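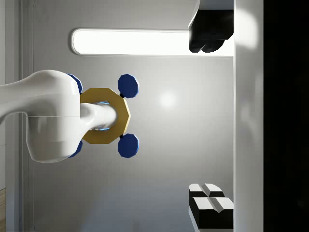 Can a robot arm do the boring stuff in a small shop yet?
Posted in Home & Workshop

Subira Barasa
So I run a little repair shop in Sidley (mostly taps, valves and garden hose fittings) and I spend way too much of my week turning things. Knobs on, knobs off, quarter turn, check for drips, next one. My nephew keeps telling me an arm could do all of it while I answer the phone, and he's been sending me simulations to prove it. They look great! But I've got 11 feet of bench, one decent outlet and no patience for programming. Has anyone put one to work on small jobs like this? And while I'm dreaming, would the same arm do dishes at home?

Langat
I had one on trial at a shop where I work part time, so I can tell you how it went for us. Turning a knob is fine if the knob is in the same place every time. We bolted a fixture to the bench, taught it the positions, and it went all day. The trouble started when somebody bumped the fixture. It was off by a hair and the arm just kept pushing until it faulted out. Then there was a batch where the handles were stiffer than usual, and we had to redo the force settings for those.

Setup took us 7 days, and that was with a guy who knew what he was doing. If you get big runs of the same valve, I'd say go for it. If every customer walks in with something different (sounds like you), you'll spend more time teaching it than turning things yourself.

About your nephew's simulations, they're worth having for checking reach and whether the arm is going to whack into anything. I wouldn't trust them much on friction. Ask him to add a sticky one and see what happens, lol.

Dishes, no. Wet glasses, forks in a heap, a pan with the lid stuck on... I wouldn't let it near mine.

Traredside
get a cordless driver and a socket that fits the knobs. cost me next to nothing and it does the same job

Subira Barasa
Thanks, both! Langat, I do get one regular order that's all the same valve, so maybe I'll ask around about a rental for that. Does the fixture have to be metal, or could I get away with hardwood?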